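Last updated: 25/11/2021

Filed under: Reviews > Home Office > Desks and Tables

The Batis work table, nine months in

I bought this table in February after my old desk finally gave up (one leg had been wobbling for two years and I'd been feeding it folded cardboard like a pet). I wanted something big, flat and boring. No drawers, no keyboard tray, no hole for cables that eats your pens. The Batis is pretty much that, and I've been using it nearly every day, so I figure I've earned an opinion by now.

Ordering and delivery

I got mine through Illura, the online shop, and went for the brown top. You can also get it in gray and a sort of cream, but I spill coffee and I know who I am. It came in 2 boxes, one for the top and one for the legs, and the top box is HEAVY. Get someone to help you up the stairs! I did it alone and had to stop on the landing and have a little sit.

One corner of the box was crushed, but the table inside was fine. They'd used those thick foam corner pieces, so points for that.

Putting it together

Easy, mostly. The legs bolt on with a hex key that comes in the bag, and the bag of bolts had a couple of spares, which I loved. The instructions are one sheet, folded, and the drawing for the crossbar is upside down compared to all the other drawings. I put the crossbar on backwards, took it off, put it on again, and then realized it had been right the first time. Took me most of an evening with the radio on. If you have a cordless driver, keep it on the lowest setting, the inserts in the underside feel soft and I wouldn't want to strip one.

Don't tighten anything all the way until the table is standing up. The sheet says this too, but in tiny letters at the bottom, after you've already done it.

Living with it

I do a bit of everything on it — bills, sewing, wrapping presents, the odd jigsaw puzzle when the weather is rotten. It's deep enough that I can shove a sewing machine to the back and still have room to eat a sandwich in front of it. It doesn't shake when I sew fast, and that was my big complaint with the Bernura table I tried before this one (returned it inside a week, the whole thing hummed).

The finish has held up better than I expected. Coffee wipes off. Fabric marker wipes off if you're quick. Candle wax came up with a plastic card and some patience. I did leave a hot mug on it during a long phone call and there's a faint ring now, only when the light comes in low, and I've put a plant on it.

The edges are a bit sharp for my taste. If you rest your forearms on the front edge to type, you'll feel it after an hour or so. I bought a strip of padded stuff and never stuck it on.

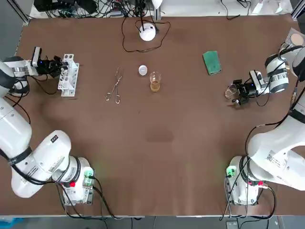

What I'd change

Longer adjusters on the feet, for a start. My floor slopes toward the window and I ran out of thread on one side, so there's a bit of felt under there now. I'd also like a proper brown touch-up pen in the box. Hordiienko makes one for furniture that's close enough in color, but I had to go hunting for it.

Would I buy it again? Yep, and I'm half thinking of a second one for the spare room, if the cream ever goes on sale.

Contact | © Desk and Table Notes | Back to top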